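Workshop notebook – the white desk, drawer fitting and the corner by the brick wall
April, started 9:40, coffee already gone
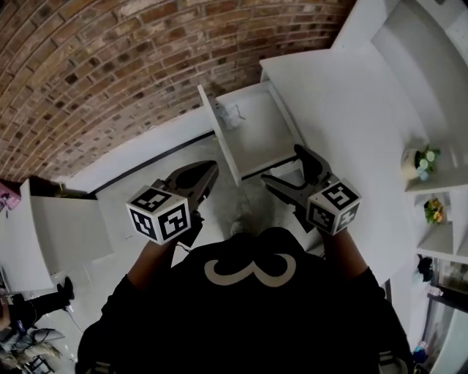 Where things stand

The drawer is in and it runs! I'm so pleased with this one. It's the shallow one with low sides that hangs from the underside of the top, and after two attempts with the old runners (the ones Emiliano pulled out of the scrap bin, sorry Emiliano) I gave up and used the Halász pair from the top shelf in the store. Night and day. You can pull it with one finger and it comes out level, with no nodding at the front.

Sizes, for when we build the next one

Top to floor at the drawer end: 875 mm, measured twice, once by me and once by Noémi, who got the same.
Wall run from the corner to the end of the left section: 2335 mm.
Clearance I want to keep free in front of the desk: 2000 mm. Lilla would like less so she can get her rack in. We'll see.
Drawer pull needed before it starts to move: I had no proper gauge, so I hooked on the luggage scale. It moves almost at once. Write down a real number when the gauge comes back from Kiltemano.

Runners

Left runner went in first, three screws, front one only nipped up. Then the right. Slide the box in, check the gap at the front, then tighten everything from the back forward. I did it front to back the first time and it pulled the box over by a hair, enough to rub on the right. Aranka spotted it by the sound before I did – a sort of dry squeak in the last bit of travel. Loosened, squared, tightened again, gone.

No grease on these. The Hidanico stuff we used in the other room picked up so much dust that the drawer there now feels like it's full of sand. If these start to stick, wipe them with a dry cloth and leave it at that.

Open question: do we want a stop at the back? At the moment the box closes against the rail and makes a bit of a clack. A felt dot would do it. There are 122 of them in the tin, I know because Birutė labeled the tin, so we are not short.

The top

I love how the curve on the right side came out. It was a pain to edge (the banding kept lifting where the bend is tightest, had to go back with the iron and a block and hold it there for ages) but you no longer catch your hip on it on the way to the shelves, and it makes the whole corner feel roomier. Two small spots where the edge isn't quite flush. I can feel them with a fingernail and can't see them. Leave them.

White on white with the shelving was Noémi's idea and I was doubtful, I'll admit it. Next to the red-brown brick it looks great! The brick does all the work and the furniture can stay plain.

Plants

The pale blue-white one in the cream pot stays on the upper shelf, the yellow-orange one below it. Water the top one sparingly and take it down to do it, please. Lilla says both want turning every so often or they lean. I've put a pencil tick on the shelf edge so we can tell which way they were facing.

What goes in the drawer

Very little, is my vote. It's low, so anything tall is out anyway. Cloths, tissues, the short rulers, the soft pencils. No screws, no loose blades. Aranka wants a divider and I think she's right, but I'd like to use it for a while first and find out where things drift to by themselves. Light things slide toward the far end if you shut it fast, so a divider across the middle might be more use than one running lengthwise.

Floor

Concrete still has its smudges and scuffs in front of the desk. Tried the mild cleaner on a patch by the door and it lightened a little. Emiliano thinks a second pass with the stiff brush would get more of it off. Not urgent. Keep the wet mop well away from the black baseboard strip until I've checked how it was stuck down, I don't want water getting in behind it.

To do

Felt dots on the rear rail, two to start with.
Retighten runner screws after a week of use.
Borrow the gauge back and measure the pull, empty and loaded.
Order a second pair of Halász runners, same length, before they change the model on us again.
Ask Birutė whether the Nullico handles are still in her cupboard. I'd like to try one, though the plain front is growing on me.
Check the left section for level. It felt fine under my hand but I haven't put the long level on it.

4:15, tools back on the wall, except the small square, which Noémi has.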